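Breakroom and Kitchen Walkthrough — October
Sundico building, 2nd floor
Walked by: Trinity Boateng
Copy to: Huiling Fu
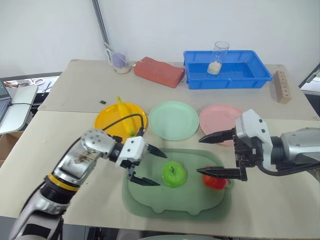

1. Access and exits
Hall door to stairs — OK. Closes by itself, latches.
Back door — OK but stiff. Needs a shoulder. Put in for Wojcik to plane it, same as last time.
Exit sign lit — yes, both.
Boxes in the corridor — NO. Four cartons from Cekik still by the drinking fountain. Asked for them to be gone by 4 pm. Will recheck.

2. Fire
Extinguisher by the stove, tag 2338 — in date, pin in, gauge in green.
Extinguisher by the hall door — in date but bracket loose, one screw missing. Tighten.
Fire blanket — in pouch, pouch is greasy. Wipe or swap.
Smoke detector — tested, loud. Warn the front desk next time, they came running.

3. Electrical
Outlets near sink, GFCI test — left one trips OK. Right one did NOT reset first try, reset on the second. Tag it, call the electrician, no kettle on that side till then.
Kettle 3000 W — cord fine. On its own outlet, keep it there.
Microwave 1125 W — cord fine, door seal fine, plate inside chipped. Huiling has a spare.
Power strips — one found behind the fridge with the toaster on it. Removed. Toaster goes in the wall, please, we've been over this.
Fridge cord — not pinched. Dust on the coils bad, vaccuum before next walk.

4. Hot water and sink
Tap temp — ran two minutes, hand test only, thermometer battery dead. Redo.
Drip under the sink — small. Bucket there now. Trap nut hand tight, probably just the washer.
Dish soap, paper towels — stocked.
Cleaning stuff — bleach was on the same shelf as the vinegar. Moved the bleach to the bottom cabinet. Label on the spray bottle rubbed off, dumped it, made a new one.

5. Food storage
Fridge temp — 39 F top shelf, 41 bottom. Borderline. Turned the dial down one notch, check tomorrow morning.
Names and dates on containers — mostly no. Undated tubs go out at the end of the month, sign is up.
Raw meat — none.
Fruit — OK to leave out, rinse before eating. Toss anything soft.
Freezer — ice buildup on the left side, door still shuts. Defrost.

6. Tables, plates and trays
Wipe down at start and end of shift — log filled in except two evenings.
Plates — check for cracks, toss cracked ones, don't glue.
Trays — flat on the table, not hanging over the edge.
Wall shelf — rated 150 lb per the Tralura sheet. Stock pots are fine up there, water cases are not. Move the water cases to the floor.

7. Floor
Mat at the sink — curling at one corner, trip hazard. New one ordered.
Tile by the back door — loose, taped for now. Tape is not a fix.
Wet floor sign — found it, was in the supply closet behind the mop bucket.

8. First aid
Kit on wall — yes. Short on burn gel and the large bandages. Eye wash in date.
Contact list — old, still has the previous front desk number. Reprint.

Open items
Right outlet at the sink — Trinity to call, first thing
Cekik cartons — Trinity
Back door and loose tile — Wojcik
Burn gel, bandages, thermometer battery — Huiling to order
Bracket screw — whoever has a screwdriver, its a two minute job
Fridge temp recheck — Huiling, before 9 am

Signed T. Boateng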